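Subject: Re: [sim-group] Wrist camera view, grasp task

On 14th November the build team wrote:

> We have the first full set of runs out of the simulator for the pick task. 364 episodes are on the shared drive under Tadon, all from the wrist camera. Before we start training on them, can the vision people look through a sample and tell us if the views are any use? We changed the camera mount again in this version. Also, does anyone know why the log shows 1,203 grasp attempts when we only asked for one per episode?
>
> The older runs from July are still there. Please don't mix them in, the joint limits were wrong.

Replying to the list so that everyone has the same answer.

We went through 100 of the episodes, picked at random by the script. Most of them can be used. In 11 of the ones we looked at, the arm never gets near the object and the camera shows table for the whole run. Those look like the start pose problem we had in Stasiv before the last fix, so please check which start file you loaded. We have listed the episode numbers in a text file next to the data.

On the grasp count: the controller writes a line every time the fingers get a close command, including retries. The setting is called max_retries and it was left at the default. If you want one attempt per episode, set it to zero and run again. If you want to keep the retries, that is fine for us, but then the label file needs an extra column saying which attempt each frame belongs to. We would rather keep them. The failed attempts are the part of the data we are short of.

On the camera: the new mount is closer than the old one. When the arm is low over a large flat object, the object takes up most of the view, and you can't see where its far edges are. The parts of the gripper also cover some of what is left. The still at the bottom of this message is typical of the close views. You get one rounded corner, the round recess near it and a bit of the pale surface on the left, with a black finger-like tip coming in from the side. The lower right is mostly dark hardware. A person can work out which way the object is turned from the corner and the long edge. We are not sure the network will, and we would like to test it before anyone moves the camera again.

Two things follow from this.

First, the shadows. There is a soft dark patch on the face of the object, to the right of the ring, and our segmentation script keeps cutting it out as a separate thing. We tried raising the threshold and lost the real rim at the corner. For now we are going to run with shadows on and off for the same seeds and compare. Please don't turn them off in the main config, because the Gruvix group is using it too.

Second, the background. The streaky surface texture is the same in every episode we opened. If the model learns that pattern it will do badly on the lab table. Could the build team add a few more textures to the random list? Plain ones are fine. The loader in Triltard takes any square image, and there is a folder of them from last year that was never hooked up.

What we need from you:

Rerun the bad episodes with the right start file.
Tell us yes or no on keeping the retries.
Add the textures, or tell us where to put them and we will do it.
Leave the mount where it is until we have the comparison.

The training machine is booked by the other course in the mornings, so our runs have to go in the evening queue. If you have a job that can't wait, write to the list first and we will move ours.

One last question. The label file has the object pose in the world frame, but the action file is in the gripper frame. Is that on purpose? We can convert it, but we need to know which version of the arm model was used, and the readme still names the old one.
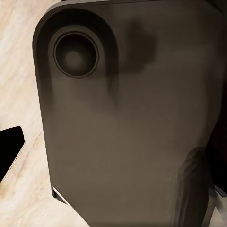 Student Robotics Club, Simulation and Vision Team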